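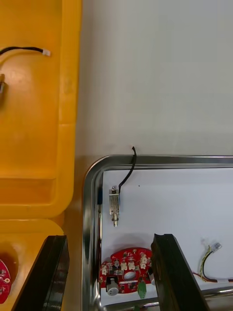

Tatura Bench Sorting Set

Yellow plastic bins and a stainless steel tray for small electrical parts

The Tatura set is made for benches where cables, circuit boards and solenoids come out of their bags and need somewhere to go. The yellow bins hold the stock. The steel tray holds whatever is being checked or fitted next.

Bins

The bins are open at the top, with a raised rim. Short cables with plugs can lie in one without being coiled tight. Yellow makes dark parts easy to find, and it is the only color we keep in stock - gray can be ordered in lots of 20.

Tray

The tray is stainless steel with a polished, curved rim. Small push-pull solenoids can be laid flat on the floor of the tray so the coil and plunger can be looked at from the side. Wipe it with a soft cloth. Scouring pads will dull the rim.

What is in the box

4 yellow bins
1 stainless steel tray
2 sheets of blank labels

Parts are not included. Zusireck sells cables and solenoids separately, in packs of 20 or 100.

Use and care

Wash the bins in warm water with dish soap and let them dry before putting boards back in. Keep solvents away from the plastic. The set gives no protection against static, so boards that need it should stay in their bags until they are used.

Ordering

Sets ship from the Kozma warehouse. Orders placed before 2 p.m. go out the same day. Replacement bins are sold singly and the tray can be bought on its own. For school and workshop orders, write to Dezső Kun at the Zusireck sales desk and include a delivery address.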